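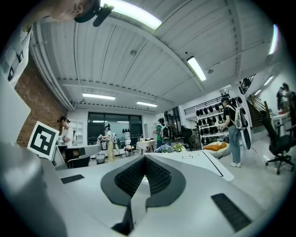

2 min read

Progress report: hand-held gripper kit, trial period to 11 March 2018
Prepared for Joyce Mosoti by Gonçalo Simões

The Stuveo kit has now been in use at the Nogueira studio for 8 weeks. In that time the team has made 1179 recordings of table tasks, of which 103 were rejected at checking. Most of the rejects come from the first fortnight, before Matilde Fonseca rewrote the start-up sheet.

The kit is supplied as a pair of grippers, a backpack with harness and a headset. We tested it against the points in the October agreement. Set-up for a new operator is down to seven minutes, against a target of ten. The finger pads have a raised, nubbed surface and we have no complaints about grip. Two pads were replaced under warranty and the parts came within the week.

Weight remains the main objection from operators. Hélder Bragança has moved everyone to shorter turns with a break between them, and the complaints have dropped. Stuveo say a lighter pack is planned but have given no date, so we should not count on it.

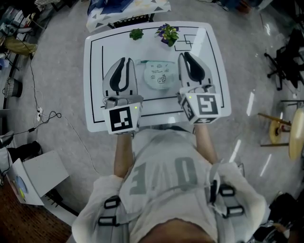
Soft items are still slower to record than hard ones. Cloth slides on a glossy tabletop, and operators tend to press down before closing the fingers. Ilídio Frade has written a short exercise for this, which new starters do on their first morning. Tag tracking has been steady as long as the marker faces are kept clean. We lost part of one afternoon to smeared tags and now wipe them at each changeover.

The Clurix software that comes with the kit is the weaker part of the package. Uploads stop if the network drops and have to be started again by hand. A fix was promised in the last release and did not work for us. The fault is logged with their support desk and still open.

Spending is within budget. We ask for approval to extend the hire for a further term on the same rate, and to hold off buying until the upload fault is closed. The quote from Ginov for a comparable kit is attached separately.

Nogueira Studio, Projects Office | Contact us | © 2018 | Back to top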